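Dismissal of a player (association football)

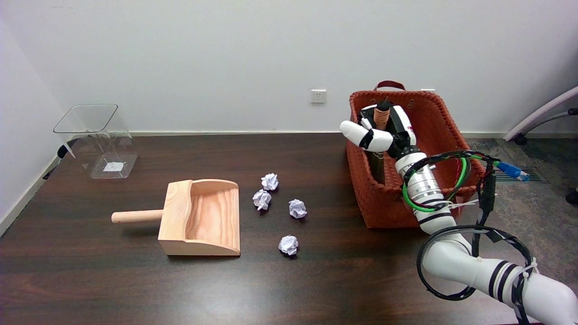
What happens when a player is sent off during a football match?
The player must leave the pitch and its surroundings at once, takes no further part in the match, and may not be replaced, so the team continues with one player fewer. A suspension from later matches normally follows.

A dismissal, commonly called a sending-off, is the most serious sanction a referee can impose on a player in association football. It is signalled by the showing of a red card. The offences which lead to dismissal are set out in the Laws of the Game, while the length of any suspension is decided by the body that organises the competition.

Grounds for dismissal

A player may be dismissed directly for serious foul play, violent conduct, biting or spitting at someone, or the use of offensive, insulting or abusive language or actions. Denying the opposing team a goal or an obvious goal-scoring opportunity by an offence may also lead to a red card, subject to exceptions where a penalty kick is awarded. A player who receives a second caution in the same match is shown the yellow card and then the red.

Serious foul play and violent conduct are treated separately. The first applies to a challenge for the ball, while it is in play, that endangers the safety of an opponent or uses excessive force or brutality. The second applies where a player uses or attempts to use excessive force or brutality against an opponent when not challenging for the ball, or against any other person. Contact is not required in either case for the referee to act.

Procedure

Play is normally stopped before a card is shown. If the referee allows play to continue under the advantage principle, a card may be shown when the ball is next out of play. Advantage should not be applied to serious foul play, violent conduct or a second cautionable offence unless there is a clear opportunity to score a goal.

The manner of restarting depends on the offence and on where it took place. A dismissal does not by itself lead to a free kick. Where the ball was already out of play, the match resumes with the restart that was due.

Substitutes and players who have been substituted may also be dismissed. In such cases the number of players on the pitch is unchanged. A match may not start or continue if either team has fewer than seven players.

Suspensions

Most competitions apply a fixed scale, under which a second caution carries a shorter ban than violent conduct. The Jemia League, a regional women's competition, uses a scale of this type. Its disciplinary code provides for a ban of one match after two cautions and three matches after violent conduct, with longer periods for offences against match officials. Suspensions not completed by the end of a season are carried into the next.

The league's clubs are required to submit any claim of wrongful dismissal by noon on the second working day after the match. The claim must be supported by video evidence. A panel may withdraw the suspension if it finds that the referee made an obvious error, although the match result stands.

In one season the league recorded 30 dismissals, of which 17 were for a second caution. Clubs lodged nine claims of wrongful dismissal. Robles Athletic succeeded in a claim arising from its away match at Flatano, where its goalkeeper had been sent off in the 29th minute for handling outside the penalty area. The panel found that a covering defender had been well placed to reach the ball, and the ban was withdrawn. A claim by Jinen Town in the same month was rejected.

Effect on play

A team reduced in number will often withdraw an attacking player in order to restore its defensive line. If the goalkeeper is dismissed, a reserve goalkeeper may be brought on in place of an outfield player, provided that a substitution remains available. Otherwise an outfield player must take over in goal.

Temporary dismissals

Some youth, veterans, disability and grassroots competitions permit temporary dismissals, often known as sin bins. The player leaves the pitch for a set period and returns with the referee's permission. The Jemia League uses the system in its reserve division for dissent only.

See also

Caution (association football)
Fouls and misconduct
Advantage
Penalty kick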